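Accueil > La maison > Qui sommes-nous

Temps de lecture : 2 min

Rangé dans : Notre façon de travailler

On se méfie un peu des pages « Qui sommes-nous ». La plupart racontent une passion, une famille, un terroir, et on en sort sans savoir ce que l'entreprise vend. Kindel vend du thé et des tisanes, en vrac, depuis un ancien dépôt de meubles à Prusville. Il n'y a pas de grand-mère herboriste dans l'histoire. Il y a eu un bail pas cher et deux associés qui trouvaient le thé du commerce mal étiqueté.

Mal étiqueté, il l'est toujours. Prenez n'importe quel sachet « détox » et cherchez ce que le mot recouvre. Nous avons essayé, par curiosité, puis par agacement. Nos tisanes ne purifient rien, ne brûlent rien et ne rééquilibrent rien que nous sachions démontrer. La verveine a un goût de verveine. Si vous dormez mieux après en avoir bu, tant mieux, mais nous n'imprimerons pas cela sur la boîte.

Le catalogue compte 70 références. C'est sans doute trop, et nous en retirons chaque printemps. Le Kobzar, notre mélange noir fumé, a failli disparaître deux fois : ceux qui l'aiment écrivent beaucoup, ceux qui le détestent aussi. Il reste, pour l'instant.

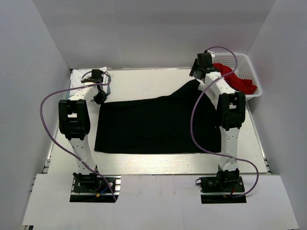 Deux bras, une table claire, des parois blanches.

Côté achats, nous passons par un importateur, Dranex, et nous préférons le dire. Beaucoup de maisons de notre taille laissent entendre qu'elles parcourent les plantations à pied, carnet en main. Nous y sommes allés une fois. Le voyage était beau et ne nous a pas appris grand-chose que les échantillons ne disent mieux, goûtés à l'aveugle, à la même température et dans les mêmes bols. Quand un lot nous déçoit, il repart. Quand l'origine annoncée est floue, nous écrivons « origine non précisée », même si cela se vend mal.

Quant au bio, une partie de la gamme est certifiée, l'autre non, et la fiche de chaque thé indique laquelle. Nous ne croyons pas que le logo garantisse le goût – nous avons bu assez de sencha certifié et insipide pour en être sûrs. Il garantit un cahier des charges, ce qui est déjà quelque chose.

L'an dernier, nous avons expédié 3 179 colis. Nous donnons le chiffre parce qu'on nous demande souvent si nous sommes « une vraie entreprise ». Jugez vous-mêmes. Nous n'avons pas de programme de fidélité, pas d'abonnement mystère, et le prix barré n'existe pas chez nous : un thé à moitié prix toute l'année est un thé dont le prix était faux.

La boutique du dépôt est ouverte l'après-midi, sauf le dimanche. On peut sentir, goûter, repartir sans rien acheter. Les critiques sont lues. Celles sur le Kobzar aussi.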